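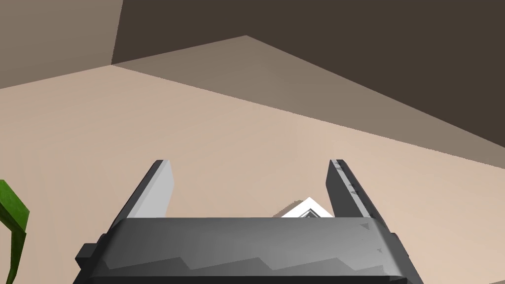
Grey block render, palm and both fingers

Uploads crawling since I moved house
Board: Home Networking

tandberg_72
Moved to Hallport in September and my overnight file transfers have gone to pieces. Old place had 72 Mbps upload, new one is sold as the same. A 3000 MB folder that used to be done by the time I'd had tea now takes most of the evening. Router is the one the provider sent, sat in the hall cupboard. Laptop is upstairs at the back.

Farzana Mirani
What do you get on a cable straight into the router? Wifi speeds from upstairs don't tell you much about the line.

tandberg_72
Just tried it. 58 up on the cable, 9 upstairs. So the line is a bit down but most of it is the wifi.

brurkow
Get a mesh kit. Two units, one in the hall, one on the landing. Ten minutes and you can forget about it.

Farzana Mirani
I wouldn't spend anything yet. Take the router out of the cupboard first and put it on a shelf with the door open. Is there a boiler or a water tank near it?

tandberg_72
Electric meter and the hoover. No boiler.

brurkow
Moving it a metre won't get him from 9 to 58. These old terraces have thick walls. I had the same and wasted weeks shuffling the thing about.

Farzana Mirani
It might not, but it's free. And a mesh unit on the landing still has to talk to the one in the hall through the same wall. If he's staying put I'd run a cable up the outside and in through the back bedroom.

brurkow
Not if he's renting.

tandberg_72
Renting, yes. No drilling. Router is now on the bookcase and I'm getting 31 upstairs, which will do for tonight. I'll ring the provider about the missing bit on the line.

Farzana Mirani
Do the cable test again before you ring, once in the morning and once after eight. They'll ask for both.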